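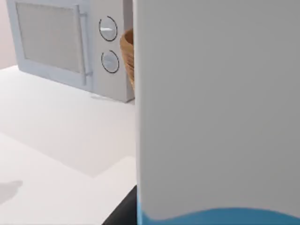 ## How does a robot learn to open a microwave?

Think about the last time you opened a microwave. You probably walked up, grabbed the handle, and pulled, all while thinking about your popcorn. Your brain did a great deal of work in that moment and never bothered you with any of it!

A robot needs a program to do that work. And before the program gets to try a real kitchen, it gets to practice in a pretend one, made entirely inside a computer. We call that a **simulation**. It's a lot like a video game, with a make-believe counter, a make-believe microwave, and a make-believe robot hand (grown-ups call the hand a *gripper*).

### First, the looking

A computer sees a picture as a big grid of tiny colored dots. It has no idea that some of those dots are a handle and others are a knob. So one part of the program, called **perception**, has to sort them out.

White things are tricky. A white handle on a white door, over a white counter, can all run together, and the program has to hunt for small clues like a soft shadow or the thin dark ring around a knob. A brown basket is much easier to pick out, unless the robot's own finger is in the way. Try holding your hand close to your nose and looking at your room. How much of it disappears?

### Next, the planning

Once the program has a good guess about where the handle is, another part called the **planner** draws an invisible path through the air. The path has to reach the handle without bumping into anything on the way. Our planner is named Drollora, and it tries out 2000 paths before it picks one. Most of them are pretty silly. Some go straight through the microwave!

### Then, the moving

The last part is **control**. It tells each motor how far to turn, checks where the hand has gotten to, and fixes little mistakes as it goes. It checks 20 times every second, which is faster than you can clap.

### Try it at home

Ask a friend to close their eyes and be the robot. Put a cup on the table and guide your friend's hand to it using only 5 words: left, right, forward, down, and stop. Then trade places, and see what happens if you move the cup a little.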